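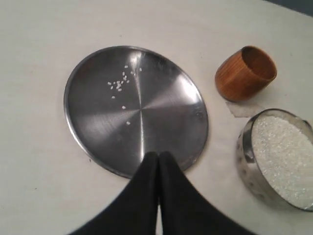 Perception Software Engineer, Granular and Small-Part Handling
Waldale – Manipulation Software Group
Full time, on site

Waldale develops control and perception software for two-finger grippers. The group is adding one engineer to work on Skasik, our perception stack for wrist-mounted cameras. The position covers segmentation and state estimation for loose material such as rice, seed and small hardware, on surfaces that reflect light unevenly. Brushed steel is the main open problem.

Duties

Maintain the segmentation node and its regression suite, currently 3,339 labeled frames.
Improve grain detection under specular highlights without raising end-to-end latency above 85 ms.
Estimate fill level in metal and wooden containers from a single wrist view.
Define the message interface between Skasik and Athumani, our motion planner, including uncertainty fields the planner can act on.
Write replay tools so that a failed transfer can be stepped through offline, with joint state and camera frames on one clock.

Required

Strong C++ and working Python.
Experience with camera calibration, including hand-eye calibration.
At least one perception system taken from prototype to daily use on hardware.
Ability to read a planner log and say which side of the interface is at fault.

Useful

ROS 2, including custom executors.
Training models on small data sets – most of our object classes have fewer than 160 labeled examples.
Contact-rich control or force feedback.

Conditions

The post is based at our Banley site. Expect to spend two days a week at the bench and the rest at a desk. The contract is permanent after a six-month trial period. Weekly hours are 42, with overtime taken as leave. Relocation costs are covered within the country.

How to apply

Send a resume and one code sample you are free to share to Grażyna Duda, perception lead, by 17th May. A cover letter is optional. Shortlisted candidates will be given a recorded run to debug and will discuss their findings with the group in a one-hour call.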